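Print this section | E-mail to a colleague

3.2 Showing the arm what we mean

We collected every demonstration for the Dillitcombe set by remote control, and I'll admit I did most of the early ones badly. Fikri Majimbun had the patience for it. I kept overshooting, backing up and trying again, and all that dithering went straight into the recordings. We kept 300 of my runs anyway, partly to see what a clumsy teacher does to the learned policy (Section 5 has the sad numbers).

The tabletop tasks use ordinary household things laid out in a loose row. Figure 4 is typical of the layouts, with the gripper at the juice bottle end. 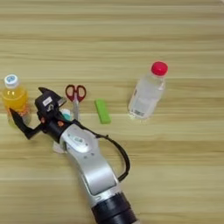

Figure 4. Gripper beside the orange juice bottle, with scissors, a green block and a water bottle farther right.

The clear bottle was the one I worried about. You can see the wood grain right through it, and our first detector, borrowed from the Imai code, kept losing it. The juice was much kinder to us - bright liquid, white cap, easy to find. Scissors sat somewhere in between, as the red handles were picked up well and the blades often weren't.

What surprised me more was how much the approach angle mattered. Farah Ngau went through 835 demonstrations and sorted them by how the operator came in toward the target. Operators who reached in on a long diagonal tended to hide half the row behind their own gripper, and the policy learned to do the same thing. In the view below, most of the scissor blades are behind the gripper, so a model working from this view alone has little but the handles to go on.
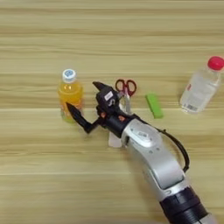

3.3 Cleaning up the runs

We cut pauses longer than 7 seconds and left everything else alone. I wanted to smooth the paths too, but Farah talked me out of it - small corrections near the object seem to be where a lot of the teaching happens.

Reader comments (2)

mkt_grad: Did you try a second camera for the hidden blades? We had the same trouble with Multard.

benchnotes: Would love to see the unsmoothed paths released!

Contact the authors | © 2024 Bultora | Back to top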